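Kelgate cafes to trial shared plate wash-up from June

Cafes and takeaway shops on the main street of Kelgate will be able to send out meals on real plates instead of throwaway containers under a trial starting in June.

The town council voted on Saturday to support the scheme, which will run for 54 days. Customers at participating businesses can ask for their meal on a reusable plate, eat it at home or in the park, and drop the plate at one of 2 return points. One will be outside the library and the other beside the Luik Street car park.

Plates will be collected each evening at 8 pm and taken to the kitchen at the Clekia Hall, where they will be washed and sent back out the next morning. The hall's dishwasher was replaced last year and is currently used only for weekend functions.

There will be no deposit during the trial. Customers will give a mobile number when they take a plate and will get a text message if it has not come back within 2 days. The council said it had looked at charging a deposit but that shop owners did not want to handle refunds at the counter during the lunch rush.

Each business that signs up will get 100 plates to start with. Bowls and cups are not included, although the council said cups could be added if the return rate is high enough. Businesses will still be able to use their own containers, and customers who want a takeaway box can have one.

The council's waste report found that food packaging made up a large share of the rubbish in street bins near the shops, and that the bins by the playground were often overflowing by mid-afternoon. Extra bin collections over summer went over budget.

People returning plates are asked to scrape leftovers into the green organics bin first. Plates do not need to be rinsed.

Businesses wanting to take part can pick up a form from the council's front counter. Residents of Zaltix Road can also comment on a proposal for another return point there.

We use cookies to improve your experience on our site. By continuing to browse, you agree to our use of cookies.
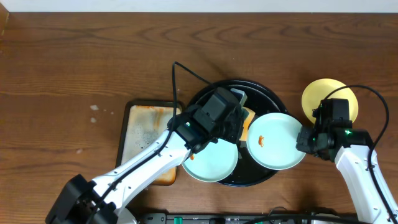 Used plates on a black tray.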